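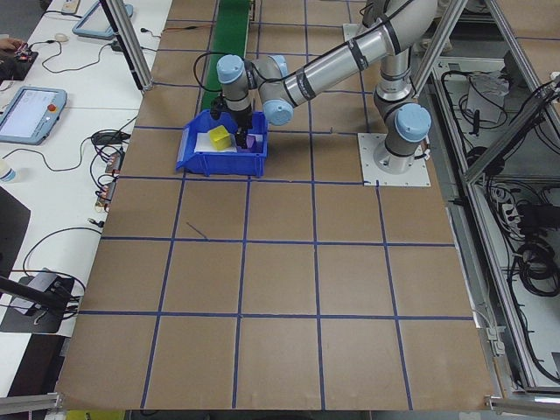

How long does it take to receive an order of embroidered shoulder patches?
Standard orders ship three weeks after the department approves its sewn sample.

Forsberg Duty Patches
Item group: Uniform insignia, embroidered

Forsberg duty patches are made for police departments, sheriff's offices, campus security units, and corrections agencies. Each patch is produced to the design held on file for the ordering agency and is released only to a contact that the agency has named in writing.

Construction

Patches are embroidered on a polyester twill ground. The customer may choose partial embroidery, in which the twill shows as the background color, or full embroidery, in which the entire face is stitched. Full embroidery is recommended for designs with a state seal or other fine detail. Lettering smaller than 3 millimeters in height will not read clearly in thread and should be enlarged before the artwork is submitted.

The border is merrowed on round, shield, and other simple shapes. Shapes with sharp inside corners receive a hot-cut border. Either type may be ordered in any thread color on the Forsberg card.

Backing

Plain backing is supplied unless another type is requested. It is intended for patches that will be sewn to the sleeve by a tailor or uniform shop. Heat-seal backing holds a patch in position during sewing and is not offered as the only means of attachment on duty shirts. Hook backing, with a matching loop panel, is available for outer carriers, rain jackets, and training wear.

Departments that issue both shirts and outer carriers often divide one order between plain and hook backing. A divided order is priced by its total quantity, provided that the face design is the same throughout.

Quantities

The minimum first order is 200 patches. Reorders of an unchanged design are accepted from 100 patches. Price breaks apply at 400 and at 1000. Rank chevrons, service stripes, and name tapes are ordered separately and do not count toward these quantities.

Subdued Versions

Any full-color design may be repeated in a subdued palette for tactical or plainclothes assignments. The choices are black and gray, black and olive, and tan and brown. A subdued version is treated as a new design for the purpose of the setup charge, but its quantity may be combined with the full-color order.

Thread and Colorfastness

Plonon thread is used on all duty patches. It is a polyester thread that accepts ordinary home laundering and commercial dry cleaning. Chlorine bleach should not be used. Patches sewn to wool dress coats should be pressed from the reverse side, with a cloth between the iron and the coat.

Minor differences in shade may occur between production lots. An agency that needs an exact match with patches already in service should send one of them with the order. It will be returned with the finished goods.

Ordering and Authorization

A first order must include the following:

A purchase order or a signed letter on agency letterhead
The name, title, and work telephone number of the authorized contact
Artwork, or an existing patch in good condition
The choice of border, backing, and quantity

Orders from individual officers, collectors, and resellers cannot be filled for designs that belong to an agency. Retired members who wish to obtain a patch for a display case are asked to apply through their former department.

Once the artwork has been reviewed, a sewn sample is mailed to the authorized contact. Changes to color, spelling, or outline may be made at this stage without charge — one revised sample is included. Further samples are billed at the current rate. Production does not begin until the approval form has been signed and returned.

Agencies that need patches for a December promotion or graduation ceremony should return the form as early as possible, as the sewing schedule fills in advance of that month.

Related Items

Clorkar badge holder, belt or neck style
Hatix collar insignia, polished or satin finish
Forsberg service stripes, sold by the strip

Inquiries about insignia orders may be addressed to Kjell Granström, Agency Accounts.

Page revised 20 August 2022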